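Speaker notes, "Small toys, big mess"
Wednesday session, upstairs room, after the tea break

Start when the mugs are down. Say hi, say who I am, thank Gintarė Lukoševičius for lending me her clicker (give it back this time!).

Opening bit. I started sorting toys for the Vasgate toy library in September, and I figured it would take a weekend. There were 1533 pieces in the back room. I know because Aivar Raudsepp made me write every single one on a sheet, and I've still got the sheet. Hold up the sheet. Let it unroll if it wants to.

So tonight is bricks, odd bits and boxes. Big sets are next month with someone else, so if you came for train tracks, sorry, have a biscuit.

Odd bits first. Every house has a tub of things that belong to no set. Animals, bits of play food, a single brick in a colour you don't own any more of. My rule for years was to shove them all in together and close the lid, and then my niece would tip the lot out on the floor looking for one thing.

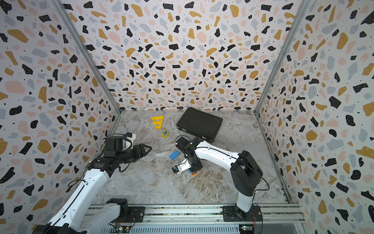 What I do now is tip it out myself, on purpose, on a hard floor where I can sweep things toward me. Carpet eats the little ones. I pull out anything with a face or a pattern first and leave the plain bricks for last. It's slower than you'd think, and I like to have the radio on.

Ask the room: who has a piece at home that they've kept for years with no idea what it came from? Wait for hands. Last time at Millov this went on for ten minutes and it was the best part of the night, so don't rush it.

Then the cheese. The toy cheese wedge with holes through it is my favourite thing to talk about, sorry in advance. Is it play food? Is it a threading toy? Does it go with the mice? At Sollonberg they file by what a kid does with it, and Morris Street files by what it looks like, and they have both told me the other lot are wrong. I'm with Sollonberg but only just.

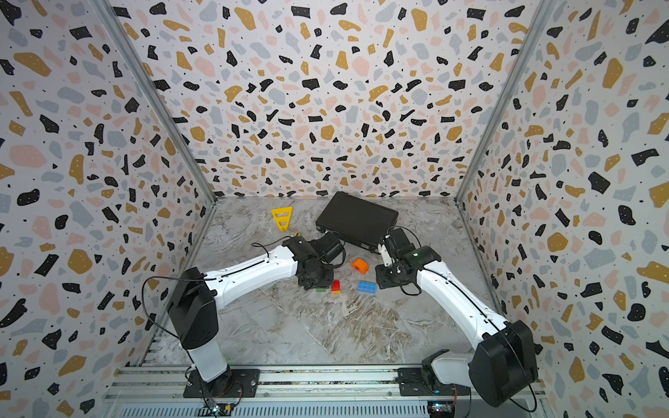
Boxes. I've gone off clear tubs, which I know is a bit of a shock coming from me. They crack at the corners and the lids wander. I like a hard case with a proper lid, something you can stack and sit a kid on (a small kid). We bought 116 of them second-hand and I've thrown out four. Put a label on the short end as well as the top, you'll be looking at the short end once it's on a shelf.

Bricks, last section, watch the clock. We ended up with 238 loose ones after the sets were made up. I tried sorting by colour and it looked gorgeous for a day. Size works better for little hands, and they can stack them straight back into towers when it's time to pack up. A stack takes up less room than a pile, too, and kids will build one if you ask nicely.
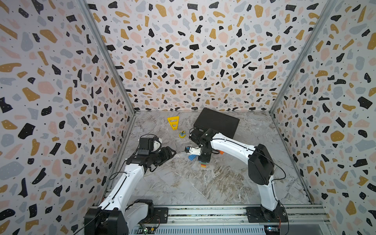
Plastic bricks, stacked on the marble-patterned floor.

If there's time, do the story about the bathtub and the dinosaurs. If there isn't, skip straight to washing: warm water, a drop of dish soap, old toothbrush for the studs, then onto a towel overnight. No dishwasher for anything with a sticker on it.

Questions. Someone will ask about missing pieces. We lend with a card in the box and the parent ticks it when it comes back. Someone will ask about fines, and we don't have any.

Remind them the sign-up sheet is by the door and the spare tubs are free to take home. Stack the chairs before Gintarė does it all herself.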